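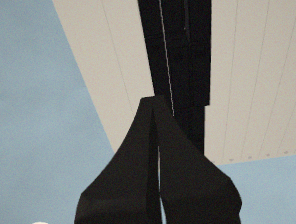
Kapitel 6
Was Befragungen messen – und was nicht

Kaum ein Werkzeug der Sozialforschung genießt einen so guten Ruf wie der Fragebogen, und kaum eines hat ihn so selten verdient. Man legt Menschen Sätze vor, lässt sie Kreuze setzen und behandelt die Kreuze danach wie Messwerte. Dass zwischen Kreuz und Sachverhalt ein weiter Weg liegt, steht zwar in jedem Methodenbuch, meist aber im letzten Absatz.

Wir beginnen mit einem Fall, der in der Lehre gern als gelungen vorgeführt wird. Anika Doucet und Branislav Malý befragten in der Kleinstadt Grudel 1358 Erwachsene zu ihrem Leseverhalten. Eine der Fragen lautete: »Wie viele Bücher haben Sie in den letzten zwölf Monaten gelesen?« Der Mittelwert lag bei sechs. Die Lokalpresse machte daraus eine Stadt der Leser, und die Bibliothek druckte die Zahl auf ihre Lesezeichen.

Was bedeutet diese Sechs? Zunächst nur, dass die Angaben, zusammengezählt und geteilt, diesen Wert ergeben. Ob ein angefangenes Buch mitzählt, ein vorgelesenes Bilderbuch oder ein Reiseführer, hat man den Befragten überlassen. Die Antworten häufen sich außerdem auffällig bei fünf, zehn und zwölf. Wer zwölf sagt, hat vermutlich nicht gezählt, er hat »eines im Monat« gedacht und hochgerechnet. Und wer gar nicht liest, gibt das einer freundlichen Interviewerin ungern zu Protokoll.

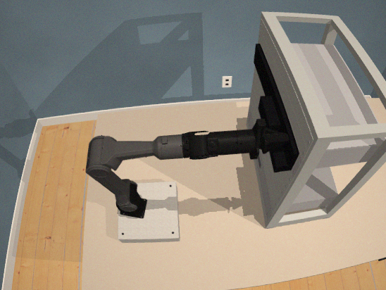 Warum fragt man dann nicht einfach genauer nach?
Genauere Fragen beseitigen nur einen Teil des Fehlers. Sie klären, was gezählt werden soll, verbessern aber weder das Gedächtnis der Befragten noch deren Bereitschaft, Unangenehmes zuzugeben.

Birdie Haverford hat den Einwand ernst genommen und in einer Nacherhebung 121 Personen aus derselben Stichprobe gebeten, ein Lesetagebuch zu führen. Nur 40 gaben es vollständig ab. Deren Durchschnitt lag deutlich unter dem der ersten Erhebung, was seither als Beleg für die Überschätzung zitiert wird. Auch hier ist Vorsicht angebracht. Wer ein Tagebuch bis zum Ende führt, unterscheidet sich wahrscheinlich von denen, die es in der Schublade vergessen, und in welche Richtung das Ergebnis dadurch kippt, lässt sich aus den Daten nicht ablesen.

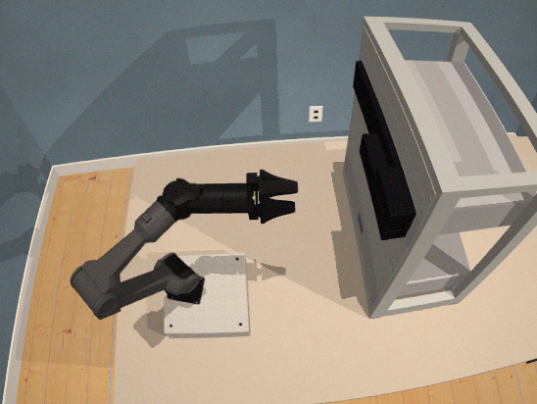 Abb. 6.1: Dunkler Roboterarm auf weißer Grundplatte, Computergrafik.

Dieses Kapitel behandelt zuerst die Erinnerungsfehler (6.1), dann die soziale Erwünschtheit (6.2) und schließlich den Ausfall von Befragten (6.3). Die üblichen Korrekturverfahren werden in 6.4 vorgestellt. Wir halten von manchen weniger als ihre Urheber, vor allem von Gewichtungen, die eine fehlende Gruppe durch ihre auskunftsfreudigsten Mitglieder ersetzen.

Vorausgesetzt werden die Begriffe Stichprobe, Mittelwert und Streuung. Legen Sie beim Lesen einen Fragebogen bereit, den Sie selbst einmal ausgefüllt haben – möglichst einen, an dessen Antworten Sie sich noch erinnern.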